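# Vorkby待ち列 扉仕掛けの音ずれ(続き)

Granuraの屋内待ち列、Vorkby区画の「しゃべる扉」について。5月の点検から残っている、口の動きと声がずれる件の続きを書く。前の記録は棚のファイルにある。部品番号は2241のまま変更なし。

症状のおさらい。扉の顔(現場での呼び名はUng)が待ち列の客に話しかける。開園直後は口と声が合っているが、昼を過ぎると口が先に閉じ、声だけが残る。夕方には最後の一語が完全に口なしになる。客から苦情が来るほどではないが、列が止まって扉の前で待たされた人は気づく。自分も列に並んで確かめた。子どもは顔の目のほうを見ていて、口を見ているのは大人が多い。
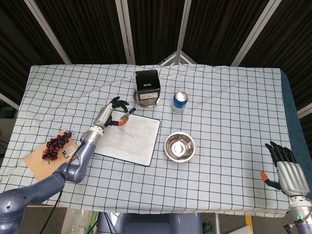
最終更新:2021年7月22日

**今日やったこと**

工房に予備の顔を出して、本番と同じ台詞を流し続けた。制御はVonusの現行版。現場の扉に手を入れるのは閉園後しかできないので、先にこちらで再現できるかを見る。

最初は再現しなかった。台詞を何度回してもずれない。条件の違いを書き出してみる。

- 現場は顔の裏が箱で塞がっている。工房では裏が開いたまま。
- 現場は霧の演出が近くにあり、湿気がある。
- 現場の音は天井のスピーカー系統を通る。工房は卓の出力を直接つないでいる。
- 現場では台詞の間に待機動作(まばたき、首の小さな傾き)が入る。工房では切っていた。

まず待機動作を入れた。変化なし。次に裏を段ボールで塞いで90分放置したら、口の閉じる位置が浅くなってきた。ただし閉じるタイミング自体は変わっていない。見た目には「早く閉じた」ように見えるが、実際は開きが足りず、語尾の小さい動きが消えていた。現場で「先に閉じる」と書いてきたのは、これを見ていた可能性が高い。前の記録の書き方は直しておく。

段ボールを外して冷ますと開きは戻った。もう一度塞ぐとまた浅くなる。塞いで外すのを合わせて3回やって、3回とも同じ結果。湿気は今回試していない。

**原因の見当**

下あごのリンクに巻いてある皮膚材が、温まると口角の側に寄っていく。寄った分だけ抵抗が増えて、開きの最後が出なくなる。モーターの指令値は記録上ずっと同じなので、Vonus側の問題は外してよさそう。音の系統も今回は触っていないので白黒はつかないが、工房で音を直結したまま症状が出た以上、優先度は下げる。

皮膚材の裏に白い粉をはたいてみたところ、開きは少し良くなった。ただ、粉は扉の前に落ちるので本番では使えない。黒い床で目立つ。

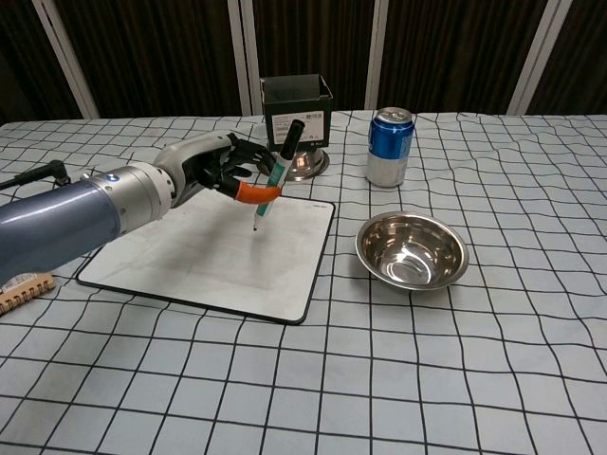 *ホワイトボードとマーカー。下は格子柄のクロス。*

**対策案**

案A:皮膚材の口角側に切れ込みを入れて逃がす。加工は簡単。切れ込みが客から見えるかどうかが心配で、扉の照明は下から当たるため影が出やすい。ひげの毛束を少し前に植え直せば隠れるはず。

案B:箱の裏に通気口を開ける。熱の対策としては素直だが、裏は通路の壁と共用で、開けるには施設側との調整がいる。霧が裏に回り込むのも嫌なところ。今シーズン中は無理と見ている。

案C:台詞の動作データを書き直し、語尾の小さい開きを最初から大きめにしておく。朝は大げさに見え、夕方はちょうどよくなる。台詞は全部で5本なので手間は知れているが、部品の問題をデータで隠すことになるので気が進まない。次に皮膚材を交換した人が困る。

ひとまず案Aを予備の顔で試す。うまくいかなければCを暫定で入れる。

**切れ込みの加工メモ**

- 型紙は前回の補修で使ったものが引き出しにある。口角の印がずれているので、現物に合わせて引き直すこと。
- 刃は新しいものに替えてから。古い刃で切ると縁がささくれて、そこから裂ける。
- 切れ込みの終点には必ず丸穴を抜く。
- 切った後に色を差す。乾くと一段暗くなるので、明るめに作る。
- ひげは色が乾いてから。先に植えると根元に塗料が溜まる。

左の口角だけ先に切ってみた。塞いだ状態で回すと、左右で動きに差が出た。切った左は最後まで開き、右は途中で止まる。顔が片側だけ笑ったようになって少し気味が悪いが、効いていることははっきり分かる。右は明日切る。

**音について**

ついでに気づいたこと。台詞の頭に入っている扉のきしみ音が長い。列が流れているときは、きしみの途中で客が通り過ぎてしまい、肝心の台詞を次の組が聞くことになる。列が詰まっている日を前提に作った長さだと思う。短くした版を作って聞き比べたが、短いほうは驚かせる感じが強すぎて、小さい子には向かない。きしみはそのままにして、検知の位置を列の手前側へ動かすほうがよさそう。センサーの取り付け金具は長穴なので、穴の範囲内なら加工なしで動かせる。

音量は変えない。隣の区画の楽団の演奏と重なる時間帯があり、前に上げたときは向こうから文句が来た。

**残り**

- [ ] 右の口角の切れ込み、丸穴、色差し
- [ ] ひげの植え直し。毛束の在庫を確認(濃いほうが少ない)
- [ ] 塞いだ状態での通し運転をもう一度。開きの量を定規で測って朝と夕の差を記録
- [ ] 閉園後に現場の扉の裏で温度を測る。箱を開けずに温度計を入れられるか要確認
- [ ] センサー位置の変更を運営側に相談
- [ ] 前の記録の「先に閉じる」を「開きが浅い」に訂正

予備の顔は布をかけて奥の棚に戻した。左の口角は色を差していないので触らないこと。段ボールの箱は捨てずに取ってある。明日も使う。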